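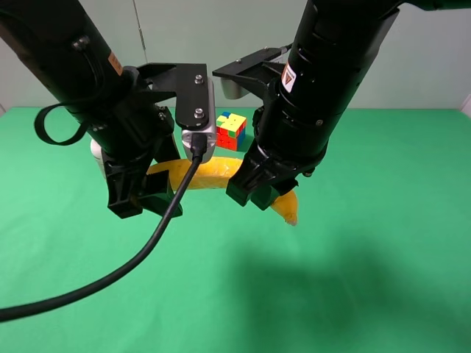 Two arms over one banana, cube behind

Re: draft handling rules

Troels Ingvarsson wrote:
> Clause 4 covers loose cables. Keep fruit trials under 200 cycles.

Why 200? The Jerton draft said 538 and gave no source either. I'd also like to know who checks clause 4 — a cable lying across the table passes as written.

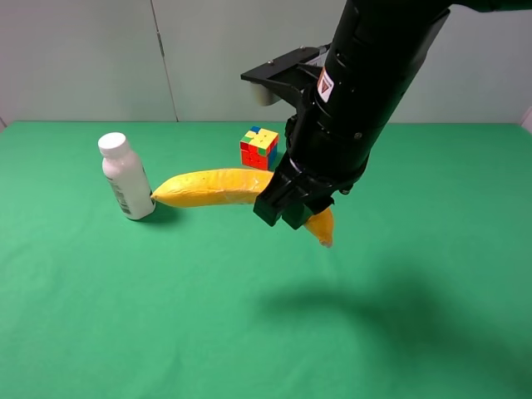
One gripper on the banana, bottle to the left

"Secure grip" needs a test. I can't sign off on an adjective.

Marti, Jurville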